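Can a Robot Do the Chores Yet?

A robot can do some chores. It can do very few of them as well as you can.

Machines have worked in factories for a long time. A factory robot does one job in one place. The part it picks up is always the same shape and always arrives at the same spot. In the Plunden factory, one robot arm puts lids on 800 jars an hour. Move the jars a hand's width to the left and the arm will close on air.

A home is different. Chairs get moved. Socks can be any shape. A robot at home has to look, decide what it is looking at, and then choose how to move.

What robots can do now

Vacuuming: yes, on flat floors. Stairs are still a problem.
Mowing: yes, if the lawn has a clear edge.
Folding towels: yes, but slowly. The Ninard robot takes 87 seconds for one towel.
Washing up: sometimes. Glasses are hard, as cameras can see straight through them.
Cleaning a toilet: not by itself yet.

Why is cleaning a toilet hard?

The bowl is curved and the cloth is soft. When you push a cloth, it bends and folds in a new way each time. The robot must press hard enough to clean but not so hard that it slips. It also has to reach under the rim and the hinge, where its own arm may block its view.

How do robots learn?

One way is to copy people. A person does the chore holding a pair of grippers, like the ones a robot has for hands. A computer records how the grippers move. 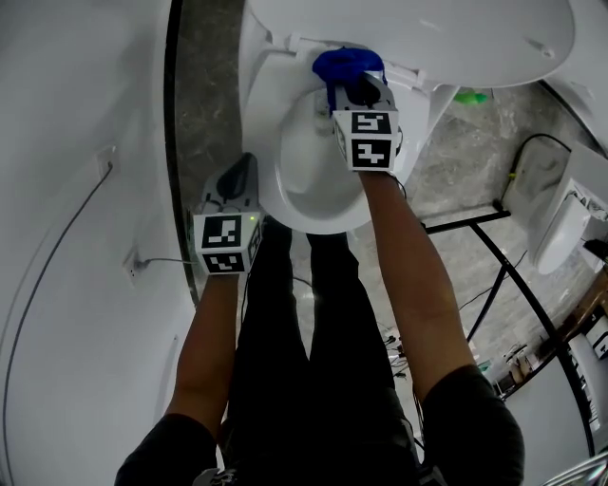

One recording is not enough. At Yimer, a team made 400 recordings of wiping jobs and the robot still missed the corners. Different bathrooms help too, as a robot that has only seen one may fail in the next.

Words to know

Gripper: the part of a robot that holds things.
Sensor: a part that measures something, such as light or pressure.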